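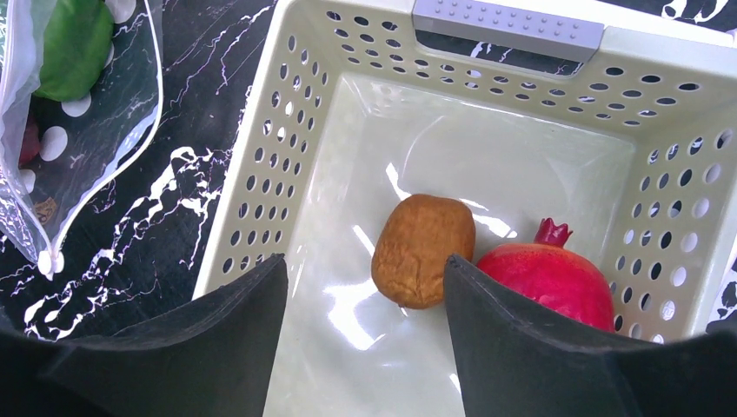
Most household fruit is lost to the container before it is lost to age. I have held this view for several years and have not found a reason to soften it. The usual fruit bowl is deep, narrow at the base and solid all the way round, and it does three things badly: it stacks, it traps moisture and it hides whatever went in first. A plain plastic storage basket with perforated walls does better on all three counts, and it costs less. The off-white one here, with a kiwi and a pomegranate side by side on its floor, is the type I mean. Both fruits rest directly on the plastic with nothing on top of them, and the small oval holes run in staggered rows across the walls. The floor is smooth and has no holes, a point I will come back to, as it is the weakest part of the argument.

Start with load. A round fruit on a flat floor carries its own weight on a small contact patch. In a bowl with curved sides, every fruit also leans on its neighbors, and the bottom layer carries everything above it. A pomegranate tolerates this. Its rind is stiff, and pressure on it seldom shows. A ripe kiwi does not tolerate it. The flesh under the skin bruises well before the skin itself shows a mark, and the fuzz makes the soft spot hard to see. People tend to discover it with a thumb.

A single layer removes the problem entirely. The objection is that a single layer needs floor area, and floor area is what kitchens lack. I accept the geometry but question the quantity. If the fruit in a house will not fit in one layer in one large basket, the house has bought more than it will eat in the next few days, and a deeper container only delays the discovery.

I kept a log of this for a year, to settle an argument with Renu Gautam, who shares the kitchen and does most of the buying. The log covered 2,581 pieces of fruit, of which 1,896 were stored in a single layer and the rest in the ceramic bowl we had used before. We threw out 83 pieces. I do not offer a rate for each container, as the bowl was used mainly in the warmer months and the comparison would be unfair to it. What I can say is that the discarded fruit from the bowl nearly always came from the bottom, and that in most cases neither of us had known it was there.

Renu's position was that the log proved we should look in the bowl more often. This is correct and also useless. A storage method that depends on regular inspection will be inspected regularly in January and then not again. The basket shows its contents to anyone who walks past, and the check is made without any decision to make it.

Next, air. The case for perforated walls is often overstated. Holes do not keep fruit fresh. They let humid air leave and they let the gas that ripening fruit gives off disperse into the room, and in a small kitchen with the window shut the second effect is modest. An open basket already exchanges most of its air through the top. The holes matter chiefly along the lower edge, where still air would otherwise sit against the fruit. I would keep them, but I would not pay extra for them, and I would ignore any packaging that promises a given number of added days.

The solid floor is a compromise. Fruit that has been rinsed and put away damp will sit in its own puddle, and a puddle under a kiwi is a mold site. There are two answers. One is a basket with a slotted base, such as the Benatico we tried for a few months. It drained well, but the slots left ridges on soft pears and collected grit that only a brush would remove. The other answer is to store fruit dry and wash it before eating. I prefer the second. A glossy floor wipes clean in one pass with a damp cloth, and a floor that is easy to clean gets cleaned.

Ilari Ruotsalainen, a former colleague who designed shelving for Firngate, disagrees with me about plastic. His view is that an unglazed clay or woven container buffers moisture and that plastic cannot. He is right about the material. My reply is that a woven basket cannot be properly washed after a peach has collapsed in it — and sooner or later a peach will. I have owned a woven basket. It smelled faintly of the event until it was thrown away.

A word on mixing. Apples and ripe bananas speed up the ripening of a hard kiwi, and it is sensible to use this when the kiwi is wanted soon and to separate them when it is not. A pomegranate does not ripen further after picking and makes a harmless neighbor for either. For this reason we keep 2 baskets, one for fruit to be eaten now and one for fruit that can wait. Labels were tried and abandoned. The position on the counter is enough: the near one is now, the far one is later.

Pomegranates are better in the refrigerator if they are to be kept for weeks. On the counter they dry out slowly, and the rind tightens and turns leathery while the seeds inside remain usable for some time. I still keep one out. A fruit in view gets opened, and one at the back of the lower drawer is found when the drawer is next cleaned.

The ceramic bowl is still in the kitchen. It holds onions, for which its depth is no great disadvantage, though Renu has pointed out that the ones at the bottom have started to sprout.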